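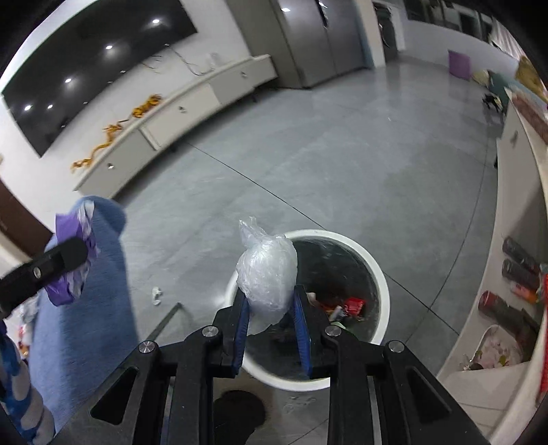

Clearing wrappers and plastic bags from a tiled floor and a deep-pile rug

Filed under: Floors & Rugs > Routine Care
9 shares | 5 comments

This page covers the removal of light packaging waste from a living room with two floor surfaces: polished tile and a shaggy rug. Crisp packets, sweet wrappers, carrier bags and scraps of paper are all in scope. Spilt liquids and broken glass are dealt with in the Zasthorpe floor notes and are not repeated.

The two surfaces behave differently. On polished tile a light wrapper slides when a draught catches it or when somebody walks past. On a long pile it stays where it lands, but small pieces work down between the fibres and crumbs go down with them. The order of work below follows from that.

What you need

– A round bin with an open top, lined
– A spare bin bag
– A soft broom or a flat dust mop for the tiles
– A vacuum cleaner with adjustable head height
– A rug rake, or a stiff hand brush
– A damp cloth

I use the Plorkitz rake, the short-handled one. A rubber-bladed squeegee does nearly the same job on piles under 2 centimetres and is easier to store.

Before you start

Close the outside door and any windows, and switch off fans. Move shoes back on to the doormat so that the grit stays in one place. Lift throws, blankets and cushions off the floor and check the folds. A wrapper caught in a fleece blanket will go through the wash with it, and foil-lined packets come out of a machine in small flakes.

Loose cables near the floor should be lifted clear or tucked behind furniture before any sweeping or vacuuming. Do not pull on them to take up slack.

Step 1. Position the bin

Stand the bin on the tiles, close to the edge of the rug. It should not go on the rug itself. A light bin on a deep pile rocks when something is dropped into it from one side, and the rim is easy to catch with a sleeve. On tile it is stable and can be pushed along with a foot.

If the room is long, work it in two halves and move the bin once. Carrying each piece across the room takes longer and drops crumbs on the way.

Step 2. Take the plastic bags first

Bags are the largest items and hide smaller ones. Pick each one up by the closed end and look inside before doing anything else. Receipts, coins and small parts from flat-pack kits turn up in them often enough to make the check worthwhile.

Sort as you go:

– Clean and whole: fold and keep for reuse
– Clean but torn: set aside for soft plastics collection, where there is one
– Greasy or sticky: general waste

For the bin, press the air out from the closed end towards the opening, then twist the neck. A twisted bag keeps its shape for long enough to be pushed down under other waste. An untwisted one opens again within a few minutes and fills the top of the bin with very little in it.

Step 3. Lift snack packets off the rug

Packets come next, and they need more care than bags. Most are left open at one end with crumbs still inside.

– Find the open end before lifting.
– Pinch the opening shut.
– Raise the packet straight up, keeping the open end uppermost.
– Carry it level to the bin and release it inside the rim.

Do not drag a packet across the pile. The cut edge of a foil-lined film is stiff and combs crumbs out into the fibres.

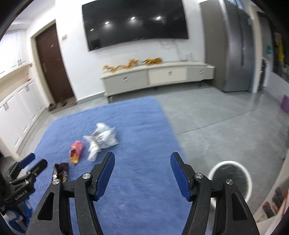

Work from the far side of the rug back towards the bin, so that you are not kneeling on ground you have yet to clear. Crumpled packets have a habit of shedding a torn-off corner strip – look for it within a hand's width of where the packet lay. On a plain blue or dark rug the silver inner face shows up well if you put your head down low and look across the pile towards a light.

Packets with a printed outer and a silver lining are a mixed film and should not go in with paper. Local rules vary. In the Trarach collection area they are general waste unless taken to a shop that has a return point.

Step 4. Clear the tiles

Pick up paper scraps by hand. A crumpled piece will roll ahead of a broom and finish under the furniture, so sweeping is slower than bending down. After that, run the dust mop from the walls towards the middle in overlapping passes.

Units on legs need a separate pass underneath. Lay the mop flat, push it to the wall and draw it back in one movement. A low cabinet with 9 centimetres of clearance will take a flat mop head but not most vacuum heads, so measure before buying an attachment for the purpose.

Follow with the damp cloth wherever a wrapper has left a sticky mark. Plain warm water is enough in most cases. Dry the tile afterwards; polished surfaces show a water mark more plainly than the original spot.

Step 5. Rake and vacuum the rug

Rake before vacuuming. Short strokes, all in one direction, with light pressure. Fragments come to the surface and can be picked off. If a strip of film is wound round the base of the fibres, cut it and pull the two ends out separately.

Set the vacuum head high and switch off any rotating brush. A brush set for flat carpet will tangle in a long pile. Make a first set of passes along the length of the rug and a second across it. For a rug in daily use, fold back one edge and vacuum the tile beneath as well. The Ochoa underlay, if you have it, can be wiped in place and does not need lifting.

Step 6. Empty and reline

Tie the liner when the contents are a hand's width below the rim. Wipe the inside of the bin if anything has leaked, leave it to dry, and fit the new liner with the edge folded well over the outside.

Faults and remedies

Wrapper clings to the hand or cloth: static, common in a heated room. Dampen the fingertips.

Bin slides when you drop something in: dusty base. Wipe the underside.

Crumbs reappear on the rug next day: too few raking passes, or all of them in the same direction. Repeat step 5 from the opposite end.

Pile lies flat where waste was sitting: brush it up by hand, leave it for an hour and brush again.

Last revised 2026-03-01. The recycling note in step 3 will be checked again in September, when the Trarach rules are next reissued.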